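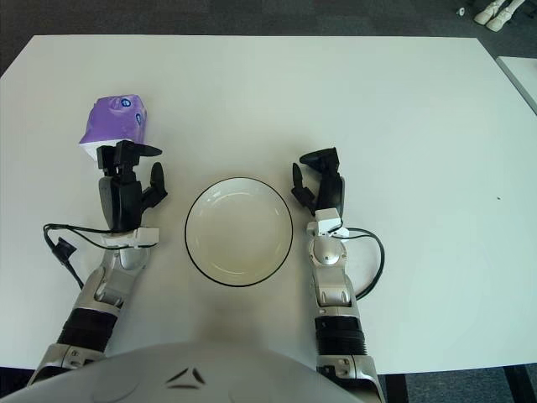 Re: white bowls with the thin black rim

jultorico_jan wrote:
I've had four of these shallow ones since December and I just love them, soup, salad, keys by the door, you name it (my sister wants a set now!).

Cesholm99 wrote:
Too shallow for soup, sorry. Mine slops all the way to the table. Lovely for pasta, though.

Rezaul Marikar wrote:
I'm with Jan on this one, you just fill it less and go back for seconds. Keep tissues handy.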